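Tips for collecting demonstrations without losing the will to live

Last updated March 23, 2021

These come from the Clalside sessions, where we taught the Platov policy to fold laundry and it taught us patience.

Do the boring set first. A learning system wants the dull, tidy fold done over and over before it wants your flair. Aim for 30 good ones in a sitting, then have a biscuit. After 80 your hands start inventing shortcuts, and the model will copy every one of them faithfully.

Clamp the cloth. An unclamped cloth creeps towards you all morning, and by lunch you have recorded a different table.

Start each shirt from a slightly different mess. Drop it, turn it, bunch a sleeve. If you lay it out nicely every time you'll get a robot that folds shirts which are already nearly folded, and there is a limited market for those.

Label the pedals. Masking tape and a marker will do. We once threw away 2 hours of work over a pedal that meant "save" to one of us and "discard" to the other.

Keep the hesitations short. If you need to think, stop the recording and think. Zaugg's replay tool shows pauses in red, and our first May batch looked like a sunburn.

Bin the bad ones the same day. You will not remember in a week why number 17b was marked "hmm".

Recoveries are worth keeping – a dropped sleeve, picked up again calmly, is useful. A dropped sleeve followed by a sulk goes in the bin.

Tidy the leads before you start, or at least learn where they are. 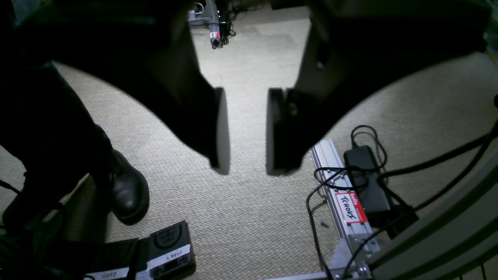 Pedals first, shirt second.

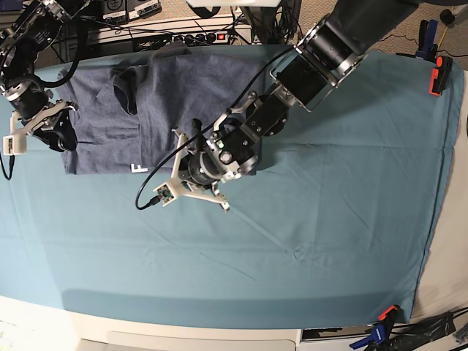 Grulotus wrote in to disagree about the recoveries: keep them in a separate folder, they say, and mix them in late, or the arms learn to drop things on purpose so they can show off picking them up.

Related tips
Naming your episodes so you can find them
Which T-shirts to avoid (all the shiny ones)
Getting marker pen off a pedal

We use cookies to remember your settings. Carry on reading to accept them.

Contact | Copyright Clalside Workshop Notes | Back to top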